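Category: Teaching / Robotics Lab / Handouts
June 28, 2020 - Pravier Lab teaching staff

Handout 6: Comparing end effectors on a two-arm bench

The purpose of this session is to compare a multi-fingered hand with a simpler gripper on the same small objects. Read the Ostance controller notes first. You will need the joint limits and the stop procedure before you enable either arm.

Part A. Holding slender objects

Each group runs 20 grasps per end effector. A grasp counts as held if the object stays in the fingers for six seconds with the arm stationary. Record finger closure at first contact and again at the end of the hold. If the two values differ, note the direction of the drift.

Thin cylinders are a hard case for linked fingers. Contact is made along short, flat segments, and a small error in wrist angle moves the contact from the pad to the edge of a link.

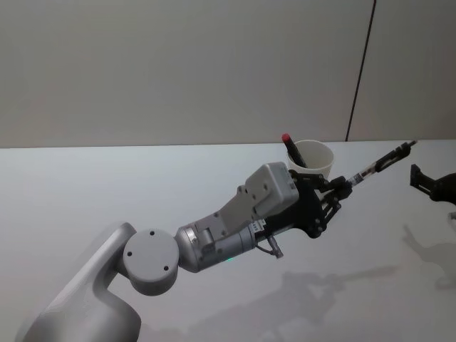
Fig. 1. Syringe-like tube held in the black multi-fingered gripper.

Do not raise the closing force to fix a poor approach. Correct the wrist angle, open fully and repeat. Log the failed attempt as well.

Part B. Finger posture and clearance

An extended finger changes the volume the hand sweeps through. The Andier planner models the hand as a closed shape by default, so a raised finger has to be added to the collision model by hand. Check clearance to the cup and to the opposite arm at low speed.
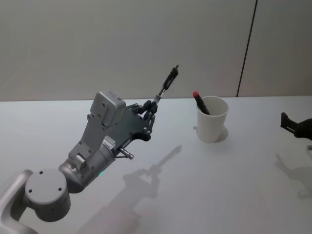
Page last changed: November 2020

With one finger straight and several others curled, the highest point of the arm is the fingertip. Use the fingertip as the reference for height limits in this posture - the wrist centre is not sufficient.

Submit one log per group in the Tănase format, 156 rows maximum. Include the end effector, the object, the closure values and the result. Colour plots are optional. Label all axes with units.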